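Veltham Home Bread List -- Archive
Thread: Whole wheat loaf drying out by day two

From: Liesl Steiner
To: bread list
Subject: Re: Whole wheat loaf drying out by day two

Sigita Urbonaitė wrote:
> I have been baking the same whole wheat pan loaf since May and it is
> fine on the first day. By the second day the slices are dry at the
> edges and by the third it crumbles when I butter it. I use 300 grams
> of whole wheat to 200 of white, 68 percent water, and I keep it in a
> paper bag on the counter. Should I be adding more oil? Someone at
> work told me to put it in the fridge but I thought that was wrong.

Sigita,

You thought right about the fridge. Bread goes stale faster at fridge temperature than it does on the counter. The starch firms up quickest when it is cold but not frozen. Either leave it out or freeze it.

I would change the water before the oil. 68 percent is low for that much whole wheat. The bran keeps taking up water long after you finish kneading, so a dough that feels right in the bowl can bake up dry. I go to 80 percent for a loaf like yours. It will feel sticky and you will want to add flour. Leave it alone for half an hour and then see how it feels.

If you don't want to handle a wet dough, soak the whole wheat flour overnight with most of the water and a pinch of the salt. Add the white flour and the yeast in the morning. I did it this way all last winter with the flour from the Flenley mill, which is ground coarse, and the crumb was much softer.

A spoonful of oil helps a little. So does honey. I put in 2 tablespoons of oil for a loaf your size and leave the honey out, since my husband says it tastes like cake.

The paper bag is the other half of your trouble. Paper is good for a crusty loaf you plan to eat the same day. For a soft pan loaf use plastic or a lidded box, and wait until the loaf is completely cold before you close it up. If it goes in warm you get a damp crust, and then mold. In a closed box mine is good for 48 hours for sandwiches. After that it is toast bread.

What I do now is slice the whole loaf once it has cooled, keep half out and freeze the rest with a bit of parchment between the slices. They go from the freezer to the toaster on a low setting. A long slot is handy if you bake in a wide pan and cut on the big side. Let the toast stand a minute before you butter it -- it tears less.

One question back to you. Are you baking by time or by temperature? If you are leaving it in until it sounds hollow you may be going well past done. I take whole wheat out at 195 degrees in the middle, and it firms up as it cools.

Pictures are at the bottom. The bread in the toaster is in the second and third.

Liesl 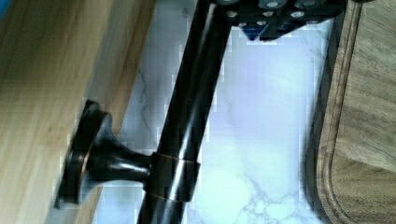
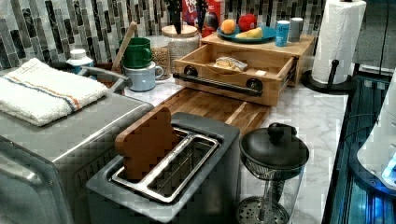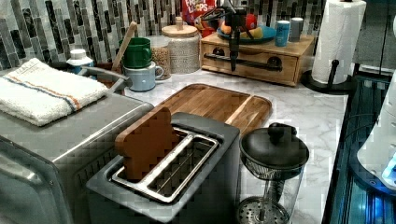
Recent threads

- Re: Greteo pans, does the coating hold up?
- Cold oven start for sandwich loaves
- Naidu stone mill, noise and cleaning
- Rye starter smells like nail polish
- Re: Re: Scoring without a lame
- Swap: extra proofing baskets, Veltham area

Archive page last updated in May

Contact the list owner | Copyright remains with the authors of each message | Back to top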